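4.2 Demonstration collection in the rendered house

All demonstrations were recorded in Molleslow, a set of furnished house interiors that runs on our Grernivura simulator. The operator controls both arms by remote, using two hand-held controllers, and sees the views available to the learned policy. No view from outside the robot is shown. In an early pilot, operators given a free camera placed the grippers in ways that the policy had no means of reproducing from its own inputs, and we dropped those recordings.

The main view comes from the robot itself and takes in the top of the body and both arms. Its roll and pitch are not corrected before recording. Walls and furniture can therefore appear at steep angles, and the policy is trained on the view in that form.
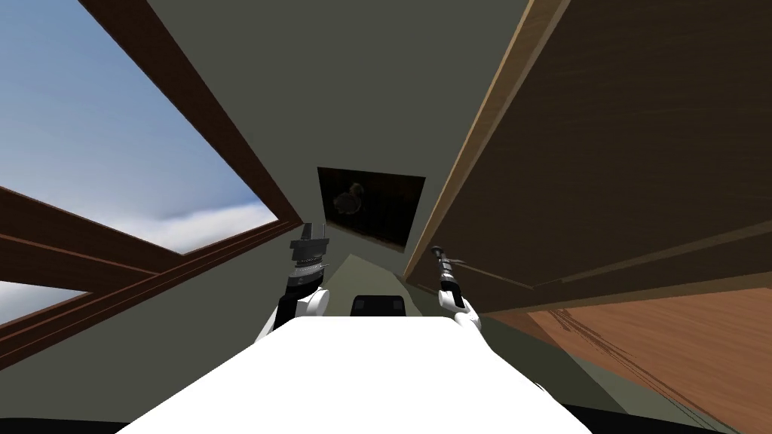
Figure 6. Robot view with both arms raised, large wooden cabinet at right.

Each arm is mapped to one controller. Motion is relative: the gripper moves only while the operator holds the clutch, and releasing it allows the hand to be moved back to a comfortable position. Translation is scaled one to one and rotation is left unscaled. We record joint positions, gripper opening, clutch state and all views at each control step. Steps with both clutches released are removed before training — they make up long idle stretches in some recordings and teach the policy to wait.

The robot view alone gives too little detail for the last part of a grasp. A second view, taken from behind the gripper, shows the two fingers and whatever lies between or just beyond them. Operators were told to rely on this view once the fingers were near the object. 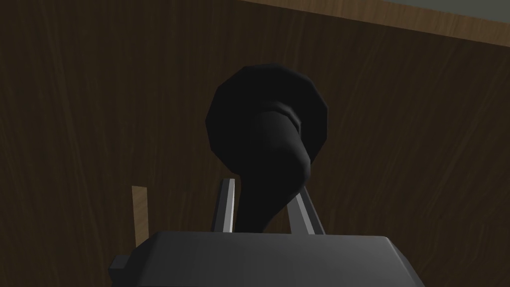 Figure 7. Gripper view. The stem of a black object with a faceted disc passes down into the gap between the fingers.

Dark objects against dark wood were the hardest case for operators, and we kept the lighting unchanged to preserve that difficulty. An attempt was marked as failed if the object left the fingers before the release command. Failed attempts were stored under a separate label and are not used in this section.

The full set holds 1,939 demonstrations, each limited to 3,000 control steps. Every operator completed 40 practice attempts, which are excluded from that total. Start poses were drawn at random within the room, subject to a check that neither arm touched a wall or piece of furniture.

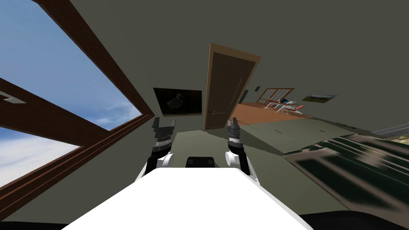

Figure 8. Robot view across the bedroom, with the door partly open and the adjoining area beyond it.

Views that extend into an adjoining area contain many objects unrelated to the task. We did not mask them. The Vellelska baseline, which crops its input to a fixed region near the grippers, was trained on the same recordings with its own crop applied — Section 5 reports both versions. Each policy was trained with 3 random seeds, and the split between training and test data was made by start pose.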